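Ticket 259 - Open day demo, pick station
Opened by: Bence Kozma
Assigned to: Martti Lappalainen
Status: open

14:10 - Demo program stopped between picks while the Forell visitors were at the table. Restarted from the pendant.
14:37 - Same stop, same message. Lowered arm speed to 56 percent and ran the cube and ball picks again.
15:05 - Pictures from the station added. Gidska group is due next - keep the low speed until they leave.
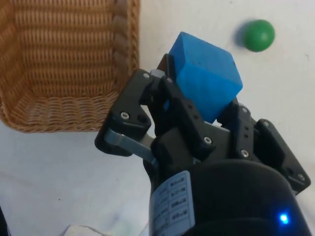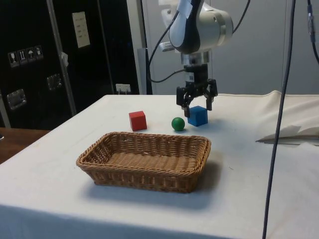
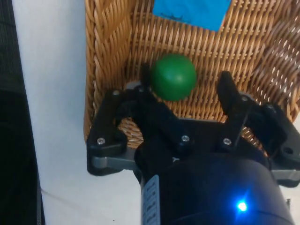
Can we go back to full speed for the September visit?
Wait until Martti has read the controller log and closed this ticket.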